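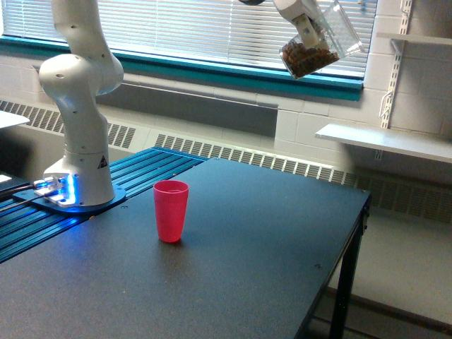 Tullelance pouring set: rules for recording and review

Maintained by Ward Mertens. Questions about a rule go to him before a recording session, since changes made halfway through a session can't be sorted out afterward.

What is in this set

Tullelance is a set of pouring episodes with dry, loose material. One arm picks up a clear plastic container, brings it over the table and tips the contents into a cup. There are 288 episodes in the current release. Of these, 116 come from the first round, which we called Dustside, and the rest were recorded after the rules below were written down.

The Dustside episodes are kept because they are useful for testing filters. Don't mix them into training by default. Several of them break rule 2 or rule 5, and the labels were filled in from memory at the end of the day.

Each episode folder has joint positions, gripper width, the video and a short text file with the operator's notes. The notes are plain sentences. Read them, they often say more than the labels do.

Setup rules

1. The table carries the receiving cup and nothing else. Tools, spare cups, phones and the lid of the container go on the wall shelves before the first episode starts.

2. The cup starts empty and upright. Tip it out and look inside between episodes. A few grains left at the bottom count as not empty.

3. Use a single solid-colored cup for a whole block. The pink-red one is the default. If it cracks, end the block and start a new one with the replacement.

4. Cables leave from the back of the base and stay behind it. Before each block, jog the arm through its full turn by hand control and watch the connectors while you do it. A cable that goes tight at any point has to be rerouted.

5. Daylight is allowed but has to be steady. Close the blinds to the same tilt for the whole block and write the tilt in the notes (open, half, closed). The window side of the room gets a lot brighter in the late morning, so blocks that run across 11:00 should be split.

6. Don't move the mounting plate. It is bolted to the rail platform and the calibration depends on it. If someone has loosened it for any reason, recalibrate and start a new block number.

Motion rules

7. Close the gripper on the container slowly, and stop when it holds. Thin plastic bends, and a squeezed container pours differently from a round one.

8. Tilt no further than needed to bring the material to the lower corner while traveling. The real pour starts only once the container is over the cup.

9. Cap travel speed at the Gilidau slow profile whenever the container is loaded. The fast profile is for empty moves only.

10. Hold still for 2 seconds above the cup before the pour and for 3 seconds after it. The review script looks for these pauses to cut the episode into parts. Episodes without them get rejected automatically, and nearly all of our rejects so far were for a missing second pause.

11. Never reach under a raised container. If the cup needs to be moved, bring the arm back to rest, press stop, then move it.

People and safety

One operator and one spotter for each block. The operator drives, the spotter keeps a hand near the stop button and does not do anything else, including labeling. Swap roles between blocks if you like.

The warning label on the side of the base stays on and stays readable. Replace it if it starts to peel. The light ring on the base is helpful as a quick check, but do not treat it as proof that the arm is safe to approach. Check the status on the control screen as well. We had a note from Desmet, who service the arms, asking us to put this in writing – so it is in writing.

Spills: stop, sweep the table first, then the floor. Grains get into the grooves of the rail platform and are hard to get out again, so use the small vacuum there and not a brush. Do not use compressed air. Swept-up material goes in the trash and does not go back in the container.

Food material is for the robot. Keep it in its tub with the lid on overnight, and don't eat it.

Labels

Every episode gets one outcome label:

clean – everything that left the container ended up in the cup
spill_small – a few grains on the table, cup still upright
spill_large – more than a few grains, or anything on the floor
knock – the cup was touched and moved or fell
abort – stopped by operator or spotter before the pour ended

If two apply, use the one lower on the list. A knock with a large spill is a knock.

Label from the video, right after the block. The person who drove the episode may label it, but a second person reviews every abort. Aborts are not failures on the operator's part and should never be deleted. A set with no aborts in it tells us people were not pressing the button.

Known problems

The container is clear, and the depth camera reads it badly. Fill level taken from depth is unreliable in all episodes. Use color video for that.

In views aimed low at the table, the gripper leaves the picture when the arm is raised. Gripper width is still logged for those moments and should be used.

Blind tilt was not noted at all in Dustside. Treat lighting there as unknown.

The spill labels depend on what the labeler calls "a few". Ward and one other reviewer went through the small and large spills again for this release and changed some of them, and the older labels are kept in a separate column named outcome_v1.

Changing these rules

Write the change as a short note with the reason and send it to Ward. It takes effect from the next block number. Old episodes are not relabeled to fit a new rule unless the note says so. Rule 11 and the section on people and safety can be made stricter by anyone on the spot, and only loosened in writing.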